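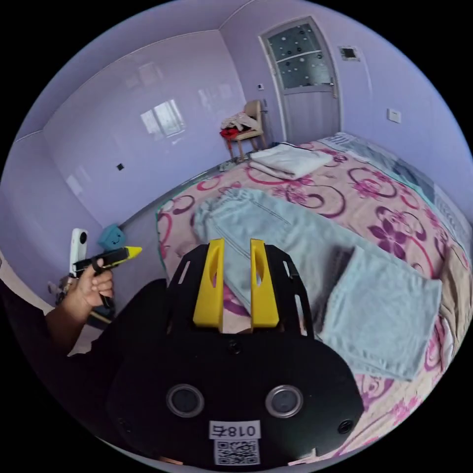 3.2 Collection of Household Demonstrations

Figure 2. A bedroom session with hand-held grippers. Denim trousers are laid out on the bed, with a folded pale blue towel to their right.

Demonstrations for the Clisen set were gathered in furnished homes in Prestwood and Urkstead. Operators worked with hand-held grippers, so that no robot had to be carried into a home during collection. The views recorded from the tool serve as the input to the policy described in Section 4.

Each operator completed a practice period under the supervision of Ferhat Eren before contributing to the set. Practice recordings were stored separately and are excluded from all results. A total of 28 operators took part, and 3209 demonstrations were kept after review.

Cloth handling was carried out on the beds and tables already present in the home. Bedding was left in place, including patterned covers, and the owner's furniture was not moved. An earlier trial in November had used a plain gray mat under every garment. Policies trained on that material performed poorly on printed fabric, and the mat was dropped from the procedure. In Figure 2 the trousers lie on a pink bedspread with large magenta and purple flowers, a background of the type that caused most failures in the trial.

A demonstration begins with the garment spread flat and the fingers of the tool open. The operator folds at a natural pace and ends the recording once the fingers have released the cloth. Operators were asked to avoid speaking to others during a fold and to keep the free parts of the garment within view where possible. Sessions were limited to 30 demonstrations, with a rest period of 12 minutes at the midpoint.

Review was conducted by the Karakaya annotation group. A recording was rejected if tracking of the tool was lost, if the garment left the work surface, or if the operator touched the cloth with bare fingers. Slow folds and folds with a corrected grasp were retained. Reviewers also entered a label for the garment type and one for the supporting surface; both are used in the split reported in Section 5.1.

Filed under: Robot Learning, Data Collection
12 comments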